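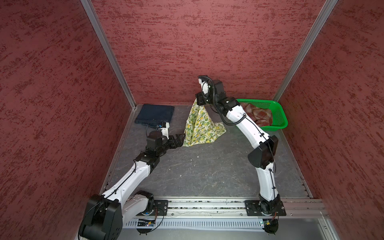 My grandmother kept her recipes in a biscuit tin, and most of them weren't recipes at all. They were lists of ingredients with the odd quantity, and if you were lucky a word like "moderate" at the bottom to tell you what the oven should be doing. The one I've spent the most time with is her plum slice, which everyone in our family calls simply "the slice", as though there were no other. It has a buttery base, a layer of plums cooked down until they're dark and sticky, and a crumbly lid with a bit of cinnamon through it. I've eaten it at christenings, at the cricket, in the back seat of a very hot station wagon, and once for breakfast three mornings running while I was meant to be studying.

It took me an embarrassing number of years to make it properly. The card says butter, sugar, flour, egg, plums, and then, underlined, "not too wet". That's the whole of the method. My mum makes hers by feel and gets cross if you ask her to weigh anything, so I stood in her kitchen one summer with the scales, catching things on their way to the bowl. Even then mine came out with a pale, soggy bottom, and my brother (who has never baked so much as a scone) was kind enough to say it would be lovely with custard.

The trouble was the plums, of course. Plums are mostly water, and they will give it up whenever it suits them. I was spooning them over the raw base straight from the pot, warm and loose, and then wondering why I had pudding. The fix came from the woman who runs Dorkovska, a little cake shop two streets back from the beach where I go for poppyseed roll and stay far too long. She cooks her fruit the night before, uncovered, until a spoon dragged across the pot leaves a clear track behind it, and then it goes in the fridge. Cold fruit on a base that's already been baked for 13 minutes. I went home and did exactly that, and I could have cried. It was crisp right through to the corners!

I should say something about the plums themselves. Blood plums are what the tin would have known, and they're still my favourite for this, sharp enough to stand up to all that butter. If you can get hold of the small, dusty blue ones late in the season, grab them, as they cook down to something nearly like jam with hardly any sugar. The big, shiny supermarket ones will do in a pinch, but squeeze some lemon over them and be patient with the pot. Tinned plums I have tried, in July, when I was desperate, and I'd rather have waited. Frozen are far better. I halve mine at the end of summer, lay them cut side up on a tray, and bag them once they're hard.

As for the base, rub 100 grams of cold butter into the flour and sugar with your fingertips, stop while there are still some lumps the size of lentils, and bring it together with the egg. A food processor is quicker, and I own one, but I always go a few seconds too far with it and end up with paste. Press it into the tin with the back of a spoon. Keep the dough a little thicker at the edges than you think it needs, and prick it all over with a fork before it goes in.

The lid is where our family splits down the middle. My mum holds back some of the base dough and grates it over the top straight from the freezer, which gives you those lovely, ragged, golden bits. My aunt makes a separate crumble with oats and brown sugar, and will tell you hers is the original. I've gone back and forth, and these days I grate the dough and then toss a small handful of oats over it, so I've managed to annoy both of them.

Then there's the waiting, which I'm hopeless at. It needs 2 hours on the bench in its tin before you go near it with a knife, and overnight is better again. Cut warm, it falls to pieces, though I'll admit the pieces are very good standing up at the stove with a cup of tea. It keeps for days under a tea towel and freezes beautifully between sheets of baking paper.

I finally wrote it all out on a fresh card last winter, with weights and times and a proper oven temperature, and slipped it into the biscuit tin behind the old one. My mum found it and read it right through with her glasses pushed up on her head. Then she got a pencil out of the drawer and underlined "cold".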